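Bromthorpe growers' market to stay open through winter

The Bromthorpe growers' market will run through the winter for the first time, after the town agreed to let stallholders use the old Juhl seed warehouse on the east side of the rail line.

The market has closed at the end of October every year since it began. Under the new plan it will move indoors in November and return to the square in April. Hours will be shorter, from 9 a.m. to 1 p.m., and there will be room for 14 stalls at a time. The summer market has 53 registered sellers, so spaces will be shared out by rota.

Growers who have heated tunnels or cold storage will get first pick of the dates. The rest can apply for single mornings, at the same fee they pay in summer.
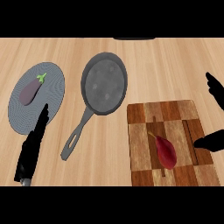 BROMTHORPE, September - Summer crops are still coming in, and eggplant is one of the last to finish. Growers on the Mistonov road said the plants set fruit late this year after a cool June, and most expect to keep picking until the first hard frost. Prices at the square have held steady since August.

Once the market moves indoors the tables will look different. The organizers expect mostly squash, potatoes, onions, leeks and cabbage, along with eggs, honey and bread. Two orchards have asked for space to sell stored apples and pears into February.

The warehouse needs some work before it can open. The town has set aside money for new lighting and a ramp at the side door, and the loading bay will be closed to trucks on market mornings. Heating is limited to two units near the entrance - sellers have been told to dress for the cold.

Parking was the main worry at last month's public meeting. The warehouse lot is small, and people living on the nearby streets asked that shoppers be kept away from their driveways. The town said drivers will be sent to the gravel lot behind the Pruton feed store, a short walk away, and that signs will go up before opening day.

The square drew 400 shoppers on an average morning this summer, according to the market's own tally. The indoor market is expected to be quieter, and the town will look at the numbers in March before deciding on a second winter.

Applications for stalls are open now at the town clerk's office and close at noon on the last working day of the month.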